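周转箱

周转箱,又称物流箱、周转筐,是在生产、仓储和配送环节中反复使用的敞口或带盖容器,用于盛放零件、半成品、成品或食品。周转箱属于单元化包装器具,与一次性纸箱相对,其尺寸通常与托盘、货架及搬运车辆配合设计。按深度和用途,较浅者一般称为料盘或托盘盒,较深者称为料箱。

名称与范围

中文文献中“周转箱”一词的用法并不统一。狭义上仅指塑料注塑成型、可堆叠的硬质箱体;广义上还包括金属网箱、中空板箱、折叠箱以及带内衬的分格箱。“料箱”多见于自动化仓储领域,“物料盒”“零件盒”多见于装配车间,后者容积较小,常有斜口,便于从正面取件。“托盘”一词既可指供叉车搬运的平板载具,也可指盛放小件的浅盘,需依上下文区分。本条目以硬质塑料箱和浅盘为主。

材料

常用材料为聚丙烯和高密度聚乙烯。聚丙烯刚度较高,表面硬度较好,适合尺寸精度要求较高的箱体,但均聚聚丙烯在低温下冲击强度明显下降,冷库用箱一般改用共聚聚丙烯或高密度聚乙烯。高密度聚乙烯韧性好,耐环境应力开裂性能视牌号而定,成型收缩率较大,箱底容易翘曲,模具设计时需预留修正量。

透明或半透明箱体可由透明级聚丙烯、聚碳酸酯、聚对苯二甲酸乙二醇酯或聚苯乙烯制成。透明级聚丙烯通过添加成核剂使晶粒细化,光散射减少,但透光率仍低于聚碳酸酯。聚苯乙烯透光性好、成本低,缺点是脆性大,多用于轻载小盒。聚碳酸酯抗冲击性能突出,对碱性清洗剂较敏感,长期接触后可能出现银纹。

电子元件周转使用的箱体和浅盘需控制静电。常见做法是在基体树脂中加入炭黑、碳纤维或永久型抗静电剂。添加炭黑的箱体通常呈黑色,表面电阻稳定,受湿度影响小;采用迁移型抗静电剂的制品可保持浅色,但其性能随清洗次数衰减,需定期复测。普通着色箱体不能仅凭外观判断是否具有防静电功能,应以表面电阻测试结果为准。

结构

箱体由箱底、四壁、口沿和附属结构组成。口沿一般向外翻折,内侧设竖向加强筋,承担堆叠时的大部分垂直载荷。箱壁带有拔模斜度,便于脱模,也便于空箱套叠。斜度过小时,空箱套叠后容易因负压吸附而难以分离,设计中常在壁面增设分离凸点或在箱底开通气孔。

箱底有平底、网格底和加强筋底三种主要形式。平底箱内表面平整,适合人工或机械抓取小件;网格底便于沥水和通风,多用于农产品;加强筋底刚度高,但在滚筒输送线上运行时噪声较大,筋条方向与滚筒平行时还会产生周期性颠簸。

浅盘的壁高较低,取放时手部或工具的进入角度不受箱壁限制,适于逐件检验和配料。其不足在于容积利用率低,堆叠后层间净空小,零件一旦高出口沿即会受压。深箱的情况相反,适合批量储存,取用底层零件则较为费时。

堆叠与套叠

堆叠指箱体满载时上下叠放,上层箱底落在下层口沿上;套叠指空箱相互嵌入以节省空间。两种功能在几何上相互矛盾,常见的解决方案有三类:一是旋转式,箱体水平旋转半周后由套叠变为堆叠;二是提把式,翻转金属或塑料横杆以支承上层;三是翻盖式,箱盖由两片铰接板组成,合拢时承载,打开时垂于箱体两侧。

折叠箱不依靠套叠,而是将四壁向内折倒。折叠箱空载体积小,但铰链和卡扣是主要失效部位,整体刚度低于同规格的整体成型箱。对于回程距离较长的配送网络,折叠箱节省的运输空间通常可以抵消其较高的购置成本。

装配工位的容器布置

装配工位上的容器布置以减少取件行程为基本原则。高频取用的零件置于操作者正前方的近区,低频零件置于两侧或上层。来料箱与完成品箱应分置于工位两端,中间放置浅盘作为暂存或配料位置,使物料沿单一方向流动。台面铺设软垫可减少零件碰伤和容器滑移,垫面颜色宜与零件形成反差。 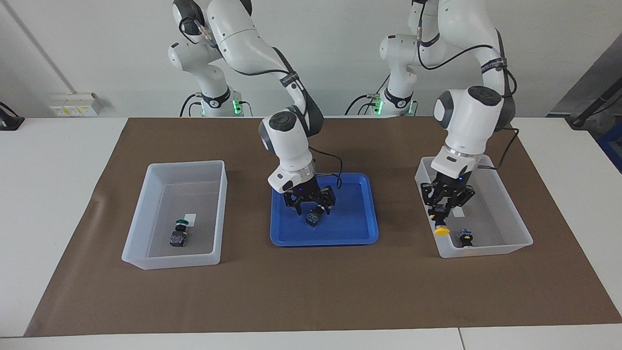
Anju Garg
物流器具条目撰稿人

容器在台面上的朝向应保持一致。长边与操作者平行时,单个容器占用的台面宽度较大,但取件深度较浅;短边朝向操作者时可并排放置更多容器,远端零件的取用距离则相应增加。斜口零件盒通常采用后一种布置,并以挂板固定,使盒口朝向操作者倾斜。

配料作业中,浅盘内的零件宜按工序顺序排列。若零件外形相近而规格不同,应使用带分格的内衬或仿形吸塑内托,不宜仅依靠标签区分。仿形内托的型腔需留出手指或夹具进入的间隙,间隙过大时零件在运输中会发生偏转。

尺寸系列

周转箱的外形尺寸通常按托盘平面尺寸的整数分割确定,使若干只箱体恰好铺满一层。采用统一模数后,不同高度的箱体可混合堆叠,货架隔层和输送线宽度也可统一。未按模数设计的箱体在托盘上会留下空隙,需用缠绕膜或捆扎带固定,运输中侧向位移的风险较高。

高度系列的选择受单箱质量限制。人工搬运的箱体,满载质量应依据搬运姿势、频率和距离核定;装载金属紧固件等高密度物料时,即使箱体强度足够,也应选用较浅的规格。

标识与追溯

箱体标识包括永久标识和可更换标识。永久标识以模具刻字、热烙印或激光打标方式形成,内容一般为资产编号、材料代号和生产批次。可更换标识为插卡或不干胶标签,用于记载箱内物料。标签位置应避开口沿加强筋和堆叠时的遮挡区域,两端各设一处更便于从不同方向识读。

射频识别标签可嵌入箱壁或贴附于外表面。金属零件会影响标签的读取距离,满载与空载时的读取率可能存在明显差异,验收试验应分别进行。条码的成本低于射频标签,但污损后无法识读,在需要频繁清洗的场合寿命较短。

清洗与维护

清洗方式有人工冲洗、隧道式清洗和超声清洗。隧道式清洗机由预洗、主洗、漂洗和干燥各段组成,箱体倒置或倾斜通过。箱底加强筋间的凹槽容易积水,干燥不充分会导致标签脱落和金属件锈蚀。清洗温度应低于箱体材料的热变形温度,并考虑箱体在输送过程中承受的夹持力。

应当停用的情形包括:口沿开裂、箱底永久变形、提手断裂、壁面出现贯穿裂纹,以及防静电性能超出规定范围。表面划痕本身不影响承载,但会积存污物,食品用箱应从严判定。用塑料焊接修补的箱体不宜再用于自动输送线,焊缝凸起可能与导轨发生干涉。

试验

常规试验项目有堆码试验、跌落试验、箱底挠度试验和尺寸检验。堆码试验将额定载荷均匀施加于箱体口沿,保持规定时间后测量高度变化和侧壁外鼓量。塑料具有蠕变特性,短时加载的结果不能直接推算长期堆放性能。跌落试验分底面、棱和角三种姿态,其中角跌落最为严苛,裂纹多起始于口沿转角或浇口附近。低温跌落应在试样充分冷却后立即进行。

寿命评价可采用循环计数法。Shakuntala Solanki在为Khurana编写的器具管理手册中,将装载、运输、卸载和清洗各一次定义为一个周转循环,并规定整体成型箱每完成1,000个循环后进行一次全检。该手册以30个循环作为防静电浅盘表面电阻的复测间隔,采用永久型抗静电剂的产品可适当延长。

管理模式

周转箱的所有权和流转方式主要有自有自用、供应链共用和租赁三种。自有自用模式管理简单,但空箱调度由企业自行承担。共用模式要求上下游采用同一尺寸系列,并约定破损与遗失的责任划分。租赁模式由专业运营方负责投放、回收和清洗,费用按天或按次计算。

Flosance在Pakholm配送中心采用租赁模式,箱型由原有的38种归并为3种。归并后,部分小件的单箱装载率下降,空箱分拣工时减少,库位通用性提高。该中心使用Zuvine系统记录各箱的出入库时间,对长期未返回的箱体生成催收清单。箱体盘点安排在每年1月进行。

箱体流失是共用和租赁模式的主要成本来源之一。流失原因包括收货方挪作他用、跨网点混流以及登记遗漏。收取押金可以降低流失率,但会增加结算工作量。以单箱编号逐次登记的方法较为准确,适用于价值较高的折叠箱和防静电箱;低值箱体多按数量对账。

回收

报废箱体经去除标签和金属附件后,可破碎、清洗、造粒,再用于注塑托盘或非承载制品。聚丙烯与聚乙烯混杂会降低再生料的冲击强度,应依材料代号预先分拣。含炭黑的防静电箱需单独处理,其再生料只能用于深色制品。再生料用于新箱时,掺混比例由跌落和堆码试验结果确定,食品接触用途另须符合相应的材料安全要求。

参见

托盘
单元化物流
中空板
防静电包装
货架

本条目最后修订:2022年10月9日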